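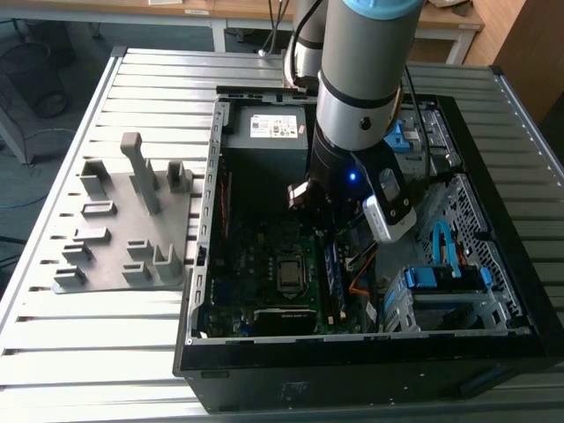 Review: Homis Precision Screwdriver Set

November
By Adoración Gallardo

Home | Reviews | Tools | Storage | Contact

I have owned a lot of small screwdrivers and lost most of them. The Homis set replaced a plastic tub of leftovers, and I have used it for 3 months on desktop computers, a doorbell, two pairs of glasses and a kitchen scale that had stopped zeroing.

The set is a handle, an extension, a flexible shaft and 60 bits in a hinged case. The handle is aluminum with a spinning cap. It is a little heavier than I like for glasses and about right for everything else.

The bits are the best part. The Phillips sizes fit properly, and I haven't rounded one off yet. Hex and Torx are both covered well past what I needed. The flathead bits are softer. I bent the corner of the smallest one prying at the scale, so some of the blame is mine.

Most of my use has been inside computer cases. The long extension reaches the screws at the corners of a motherboard without my knuckles hitting the cooler, and the knurled section is easy to turn with two fingers.

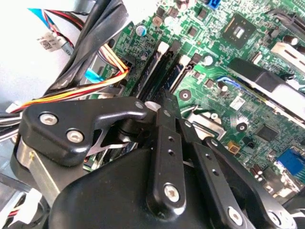
The magnet is strong enough to carry a standard case screw down to its hole at an angle. Long drive screws sometimes tip over. My old driver dropped everything, so I am happy with this.

I don't like the flexible shaft. It twists up under load and then lets go, and the screw ends up looser than you think. I used it twice and put it back in the case.

The case itself is fine. The foam grips the bits firmly when new, to the point that I needed a fingernail to get the tiny ones out. It has eased up since. The size labels are printed in gray on black and are hard to read after dark. Maximiliano Toledo, who shares the bench with me, marked the ones we use most with white paint pen, and I'd suggest doing the same.

For comparison, we also have the Femari set, which is cheaper and has a nicer handle. Its bits are looser in the socket and you feel the wobble on small screws. If you only open a computer once a year, the Femari will do. For weekly use I would pay the difference.

Homis sells single replacement bits, and I have ordered the flathead I bent. The handle still spins freely and the hinge on the case has held.

Rating: 4 out of 5

Related reviews
Thoroddsen magnetic parts tray
Stostton bench lamp, second version
Femari pocket driver
Cable ties compared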